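MECH 3 Laboratory Handout 6
Hand-held gripper stations: setup, daily care and minor repair
Prepared by Parveen Pramanik, Nadora teaching laboratory
Revised September 27, 2022

Read sections 1 to 3 before the lab. Section 4 is assessed in the logbook.

1. Scope
The notes cover the hand-held gripper used at the Linar station. The fixed arm has its own handout (no. 7). Station software is Botia, current build only. The August build reads the old marker table and must not be used.

2. Setup
2.1 Check that the marker cube is seated square on its mount. Any rocking is a fault. Tag the unit and take another.
2.2 Wipe the marker faces with a dry lint-free cloth. No solvent. The print lifts at the corners first.
2.3 Open and close the fingers through full travel five times. Note any stiff point and where in the travel it occurs.
2.4 Start Botia and load the calibration file that matches the number on the handle. Record the file number in the logbook (unit A is 1,315, unit B is 3,059).
2.5 Hold the gripper still for 30 seconds and log the pose. Drift during the hold usually means a loose mount screw. Tighten by hand with the short hex key, then repeat.

3. Routine care
Finger tips are consumables. Replace a pair after 300 logged grasps, or sooner if the edge has rounded or the colour has gone patchy. Always replace both. Mixed pairs close off centre, and the error shows up as a sideways offset in the recorded grasp point.
Linkage pins take one drop of Majumder light oil per side. Excess oil migrates to the tips.

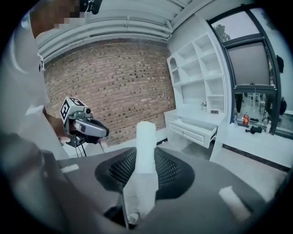

Grip the handle behind the finger linkage and keep the fingers of your own hand clear of the marker faces. A covered face does not stop the recording, but the pose estimate gets noisier and the log will not flag it. Reject any run with more than one tracking gap.

4. Fault entries
Enter symptom, unit, calibration file, action taken and result of a repeat hold test. "Fixed" is not an acceptable entry. If the hold test fails twice, isolate the unit and leave the mount as found for inspection by lab staff.

Marks: entries 6, hold test plot 4.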